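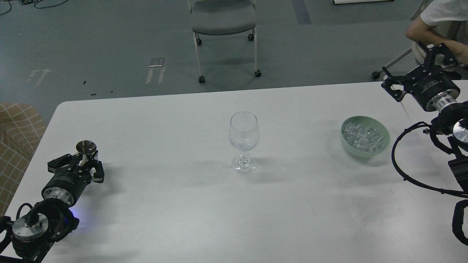

Wine glass and ice on the white table, funnel held in a gripper

Plurkthorpe Social Club — Drinks Group
Minutes of the December meeting, held in the Mansilla Room at 6:30 p.m.

Chair: Iara Henríquez
Apologies were received from two members.

1. Minutes of the last meeting
Approved with one correction. The cost of the new bar towels was recorded under the wrong month and has been moved.

2. Glassware
The group went over the glasses again. The chair said members keep asking for one glass that will do for wine, spritzes and the house punch, so that the cupboard by the door can be cleared. The tulip-shaped wine glass was preferred to the straight tumbler. Two members felt the bowl is too narrow once ice goes in. It was agreed to buy the tulip shape from Hernelus, 30 glasses to start, and to keep the tumblers for water.

The quote from Hernelus is $826 with delivery. Alel quoted $1,178 for the same number, with a rack included. The rack was not thought to be worth the difference. Agreed to accept the Hernelus quote. The chair will place the order.

3. Ice
Ice will be put out in bowls on the table instead of being scooped from the chest at the bar. Bowls should be filled last, after the glasses are out. There was a short discussion about tongs. The club has one pair that closes properly. Agreed to buy three more.

4. Funnels
Small metal funnels will be used for filling the syrup bottles. The plastic ones hold on to the smell of the ginger syrup and will be thrown out. Funnels are to be rinsed and hung on the hook above the sink, and should not go back in the drawer with the corkscrews.

5. Measuring
Carried over from last time. The question was whether pours at member evenings should be measured or left to whoever is serving. The chair is in favor of measuring — the punch was much stronger at one end of the evening than the other. The double-sided jigger is simple to use once people know which cup is which, and a card with both measures will be taped inside the cabinet door.
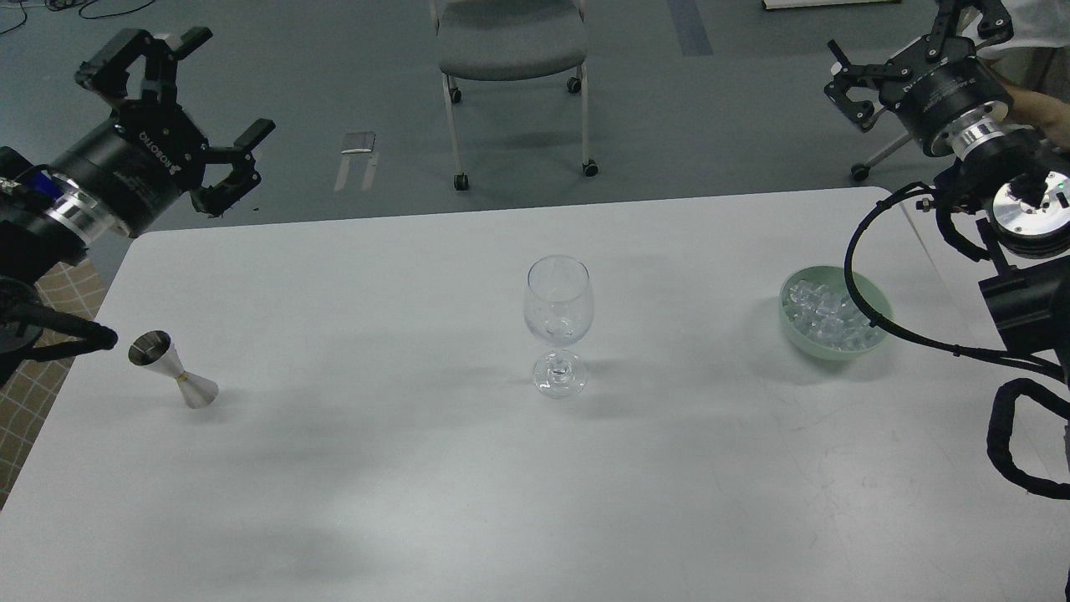
Dolores asked whether a jigger would slow down the line on busy nights, when there can be up to 30 people waiting before the music starts, and said she would sooner have the punch mixed ahead in pitchers. The chair agreed for punch. Spirits will still be measured into the glass.

Agreed: pitchers for punch, jigger for everything else. To be looked at again after the next member evening.

6. Other business
The white table has scuffs on the top. A member will try a cream cleaner on one corner first and report back.

The key to the bar cabinet is still missing. Please check coat pockets.

Meeting closed at 7:40 p.m.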